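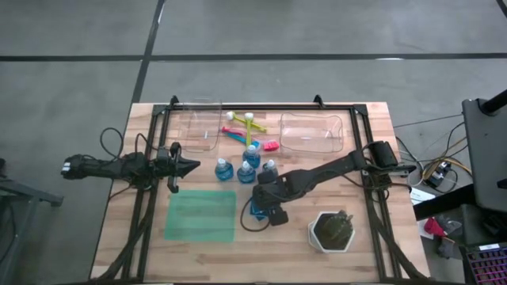

Senyo Arthur
Posting our working rules for two-arm tabletop cells. They have grown over a couple of years and people keep asking for them. Long thread. Numbered so you can argue with a specific one.

Senyo Arthur
1. The table edge is a boundary and is treated as one. Every object a task needs starts inside the rails and ends inside the rails. If the task can't be done that way, the task gets rewritten before anyone touches a controller.

Senyo Arthur
2. The arms are allowed to overhang the rails at the back. People are not allowed to stand in that overhang while the drives are live. We give the rear of the arm the same keep-out distance as the gripper. Most written risk assessments I get to review cover the gripper and stop there.

Senyo Arthur
3. Cable loops. A loop at the wrist has to be long enough for full rotation and short enough that it doesn't sweep objects off their marks. These two requirements conflict. We check at the extreme poses, both arms, before the first episode of a shift.

Senyo Arthur
3a. A loop that rests on the tabletop is permitted. A loop that rests on an object is a stop. Reset the scene, start the episode over, log it.

Senyo Arthur
4. Cables on the floor. I lose this argument at every site. Runs between the table and the electronics should be in a cover or routed along a wall. Snaking them across open floor is a trip hazard for the operator and a strain hazard for the connectors, and it is still the most common layout I see.

Senyo Arthur
4a. Same for paper. Printed task sheets go on a clip or in a tray. A sheet on concrete is slippery, and by the second week it is the wrong revision anyway.

Senyo Arthur
5. Handover zone. With two arms you define in writing which one owns the center of the table at each step. "Whichever gets there first" is not a definition. The Alla cell ran without this until May and 13 of their logged stops were arm-to-arm contact in the same patch of table.

Senyo Arthur
5a. After they added an owner column to the task sheet, they had 2 in the following quarter. No hardware change, no new software. One column.

Senyo Arthur
6. Liquids. Capped bottles only, caps checked by hand, nothing that would be a problem on skin or on a motor housing. Colored liquid is preferred over clear. A small leak of clear liquid on pale wood is easy to miss.

Senyo Arthur
6a. Identical bottles need a placement rule. With four of the same bottle and the same cap, "pick up the bottle" is ambiguous, and two operators will resolve it two ways. Name the position in the instruction: left, right, upper center, lower center. Relative to the table, never relative to the operator's chair.

Senyo Arthur
7. Clear containers. Keep them in the set, they are useful. But any instruction that says "empty bin" requires someone to walk over and look into the bin. Small pale parts in a transparent tray do not show up well on a monitor across the room.

Senyo Arthur
7a. We audited 3,956 episodes from the Reltbridge line for this. Start-state errors (a part left over from the previous run) were the largest single category, ahead of dropped objects and bad grasps combined.

Senyo Arthur
8. Mats and other flat targets. A mat marks a place. It has to be bare at the start unless the task sheet says otherwise, and its corners have to be where the sheet says they are. A mat that creeps a little each run is a moving target with no record of the move.

Senyo Arthur
9. Distractors. Items that are on the table but not in the task (a plant, a brush, whatever) get listed on the sheet too. If an arm touches one, that is an event. Teams skip this one, then can't say later whether the plant was ever in the way.

Senyo Arthur
9a. Overlap between objects is fine if it's declared. A handle tucked under a brush is a harder grasp than the same handle in the open. Write down which one you ran.

Senyo Arthur
10. Operator station. Keyboard within reach of the person, outside the reach of both arms, and with the stop key bound to something you can find without looking. A key binding does not replace the hardware stop. You need both.

Senyo Arthur
11. Idle arm. When one arm is working, the other parks open with nothing in the fingers. A parked gripper holding an object is a step that hasn't finished, and the log should say so.

Senyo Arthur
12. Stops are not graded. At Bawa the stop count went on a wall chart next to people's names and within a month it was close to zero. The real rate hadn't moved. We took the names off, and the numbers came back to where the video said they should be.

Senyo Arthur
Someone asked which of these I'd keep if I could only keep one. 7. Checking start state costs a few seconds per run. Dunen went back and relabeled 2,322 episodes by hand, and that took two people most of the summer.

Senyo Arthur
Someone else asked about speed limits. Left out on purpose -- they depend on the arm, the payload and what your own assessment says. Don't copy a number from a thread.

Senyo Arthur
Correction to 3: "before the first episode of a shift" should also include after any gripper change. Rule 5 is getting a rewrite for three-arm cells. I'll add it under this post once we've run it for a while.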